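换季收纳与杂物箱整理:一份按步骤来的家务笔记

这份笔记写的是家里那些大箱子:阳台上的、床底下的、储物间里摞到天花板的。内容来自几年里反复搬家和换季的经验,按先后顺序写,也可以只挑用得着的部分看。
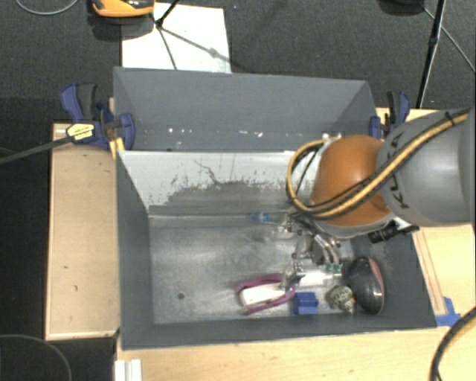

一、先定箱子,再定东西

很多人是先买一堆箱子回来,再想往里放什么,结果箱子尺寸跟柜子对不上,跟东西也对不上。正确的次序是先量地方。

量柜子的时候,宽度要量三处:最上面、中间、最下面。老房子的墙往往不直,上下能差一厘米多,按最窄的那一处算。深度要减去门板合页占的位置。高度要减去一只手的厚度,否则箱子塞得进去,拿不出来。

床底下的空间从地面量到床梁最低处,不是量到床板。带轮子的箱子,轮子的高度要算在内,商品页上写的高度有时不含轮子,下单前看清楚。

颜色方面,灰色和白色的箱子耐看,但不透明,必须贴标签。透明箱子省了贴标签的事,缺点是东西一乱,整个柜子看上去都乱。放在外面的用不透明的,放在柜子里的用透明的,这样分比较省心。

二、箱子的材质怎么选

塑料箱:防潮,能擦洗,适合阳台、厨房、卫生间。买的时候用两手捏住箱口往里压,压得动、松手能回弹的比较耐用;一压就咯吱响的,冬天容易裂。我家用得最久的是Hilix的一款大号箱,盖子换过一次,箱体没有坏。

布箱:轻,不伤地板,适合衣服和被子。缺点是摞不高,两层以上就会塌。底板是纸板的,受潮后会鼓,可以自己换成一块薄木板。

纸箱:只做临时用。搬家用完就拆掉,不要留着长期存东西,容易生虫。

铁皮箱:放工具和五金件。边角要检查有没有毛刺,有的话用细砂纸磨一下,再涂一层清漆防锈。

三、往箱子里放东西的次序

1. 重的放底下,靠中间。全靠一边的话,抬起来会歪。

2. 扁平的竖着放。锅盖、砧板、烤盘、文件夹都是这个道理,竖着一抽就出来,叠着要把上面的全搬开。

3. 小件先装进小盒,再进大箱。螺丝、电池、纽扣直接撒在大箱里,过一个月就全沉到底了。洗干净的酸奶杯、茶叶罐都可以当小盒。

4. 软的填缝。毛巾、旧T恤塞在硬东西之间,搬动时不会互相碰。

5. 常用的放最上面。半年没碰过的放底下,或者干脆换到另一个箱子。

6. 装到离箱口两指的地方为止。盖子硬压下去,卡扣迟早会断。

四、东西老往一个角落堆怎么办

大箱子用久了,里面的东西总是挤在一角,另外半边空着。原因多半是每次都从同一个方向伸手去拿、去放。解决办法有三种。

用隔板。瓦楞塑料板可以按箱子内部尺寸裁,十字交叉插进去,分成四格。裁的时候每边少留两毫米,太紧了插不平。

垫防滑垫。厨房抽屉用的网格防滑垫剪一块铺在箱底,瓶瓶罐罐就不会滑。脏了用洗洁精泡一会儿,冲干净晾干再铺回去。

换小箱子。一个箱子长期装不满一半,就说明它太大了。把它腾出来装被子,原来的东西换个小号的。

五、标签怎么写

标签贴在箱子的短边和长边各一张,这样横放竖放都看得见。不要贴在盖子上,一摞起来就看不到,盖子还会互相换错。

写内容,不写类别。"杂物"两个字等于没写,要写"插线板、灯泡、卷尺"。放衣服的写清是谁的、哪一季的。

家里箱子多的,可以编号,再用一个本子登记。我家的本子上从1号写到17号,每个号占一页,放进去什么写上,拿走什么划掉。本子挂在储物间门后面,旁边拴一支笔。

标签纸在潮的地方容易卷边。写好之后外面贴一层宽透明胶带,四边各多出一厘米。要换的时候用吹风机吹热,慢慢撕,残胶用风油精或者食用油擦,再用洗洁精洗掉油。

六、换季衣被

收之前一定要洗,哪怕只穿过一次。汗渍当时看不出来,放到第二年就发黄。洗完要彻底晒干,晒完在屋里摊开放一晚再收,不要带着热气装箱。

羽绒服不要长时间抽真空,绒压久了不容易蓬起来。叠松一点,放在箱子最上层。已经压扁的,晾在通风处,用衣架轻轻拍,再放两三天。

羊毛和羊绒要防虫。樟木块用一年以后味道会淡,拿砂纸把表面磨掉一层,味道又出来了。樟脑丸用纸包好,不要直接碰到衣服,也不要跟樟木块混着用。家里有婴儿的不要用樟脑丸。

棉被可以抽真空,但只抽到七八成。抽得太硬的被子像块板,边角容易把袋子顶破。

被套、床单、枕套叠成一套,塞进其中一只枕套里,一套一包。换的时候拿一包就够,不用满柜子配对。

七月前后湿气重,箱子里放一包除湿剂,放在角落立着,不要平躺。除湿盒积了水要及时倒,倒的时候戴手套,那个水碰到衣服和皮革会留印。

七、厨房的箱子和抽屉

米面:开封后装进密封桶,旧的没吃完不要把新的倒在上面。桶空了洗净晒干再装。放几粒花椒,用纱布包着,可以防虫。

干货:木耳、香菇、海带分袋装,袋口夹好,集中放在一个透明箱里。袋子上写开封的月份,比如"5月",方便判断先吃哪袋。

塑料袋:抚平,对折成长条,再折成三角。或者全部塞进一个空纸巾盒,从口里一个一个抽。积到盒子塞满为止,再多的就拿去装垃圾。

保鲜盒:盒子套盒子,盖子竖着另放。找不到盖子的盒子放一个月,还是找不到就拿去阳台装花土。

调料瓶:放在一个浅托盘上,擦台面时整盘端开。油瓶底下垫一张厨房纸,隔几天换一张。

八、工具箱

锤子、扳手、钳子这类重家伙放最底层,螺丝刀和小件放上层。每次用完擦一下再放回去,手汗会让铁件生锈。

已经有浮锈的,用白醋泡几个小时,拿旧牙刷刷掉,清水冲过马上擦干,抹一点缝纫机油。锈得深的用钢丝球磨,再上油。

电线和充电线先绕成圈,用魔术贴扎住,不要打死结,也不要紧紧缠在充电头上,接口根部最容易断。每根线上贴一小段纸胶带,写明是哪件电器的。长的插线板绕成八字形,放开的时候不会打拧。

卷尺、美工刀、胶带、铅笔放在最顺手的位置。美工刀刀片用钝了掰下来,用胶带裹两层再扔。

胶水开过之后瓶口擦干净,拧紧,立着放在小杯子里。502放进密封袋再进冰箱,能放久一些,跟食物要隔开。

九、箱子的清洗

空箱子一年洗两次,春天一次,秋天一次。

1. 倒空,把灰磕掉,用干刷子刷四个角。

2. 温水加一点洗洁精,海绵擦内外。不要用钢丝球,划痕里会藏灰。

3. 有霉味的,用小苏打加水调成糊,抹在有味的地方,过半小时擦掉。还有味就再来一次,或者放两张揉皱的旧报纸,盖上盖子放两天。

4. 有圆珠笔或记号笔印的,用酒精棉片擦。先在箱底试一小块,看会不会掉色。

5. 倒扣晾干,不要在大太阳底下暴晒,塑料晒久了发脆。

6. 卡扣和轮子最后处理。轮子上缠的头发用小剪刀剪开,再用镊子抽出来。转不动的滴一滴润滑油。

十、裂了、断了怎么补

箱壁的细裂纹,在裂纹两端各钻一个小孔,裂纹就不会继续走,再从里面贴一层防水胶带。钻孔要慢,下面垫木块。

卡扣断了先找卖家问有没有配件。没有的话,用两条松紧绑带横着扎住,比胶带好用,拆装也方便。

提手断了,在原来的孔里穿一段粗棉绳,里面打结,外面套一截旧水管,提着不勒手。只适合轻的箱子,装书和工具的不要这样修。

底部裂开的就不要再补了,拿来种葱。底下正好漏水。

十一、搬大箱子时注意

蹲下去抬,腰挺直,箱子贴着身体。弯腰伸长胳膊去拎是最容易闪腰的姿势,从深箱子里往外掏重物也一样,把箱子拉到身边再掏。

太重的就分两次,或者垫一块旧毯子拖。木地板上拖之前先把毯子底下的沙子扫掉。

从高处取箱子,用稳当的梯凳,不用转椅。先用手掂一下分量,感觉比想的重,就叫人来接。

摞箱子不超过三层,最重的在底下。靠墙摞,离暖气片远一点。

十二、哪些不该进箱子

打火机、气雾罐、没用完的油漆,不要跟衣服被子放在一起,也不要放在阳台密封箱里,夏天里面很热。

过期药单独收,送到有回收点的药店。

旧电池装在干燥的盒子里,两头用胶带贴住。已经漏液的戴手套拿,放过电池的地方用棉签蘸白醋擦一遍,再用湿布擦净。

重要证件放在一个单独的文件袋里,位置告诉家里另一个人。

箱子里翻出来一年没用、也想不起来是干什么的东西,先放进一个"待定"箱,贴上当月的月份。到下一次换季再打开看,中间没去找过的就可以处理掉了。说明书留下还在用的电器那几本,其余的跟旧纸箱一起卖掉。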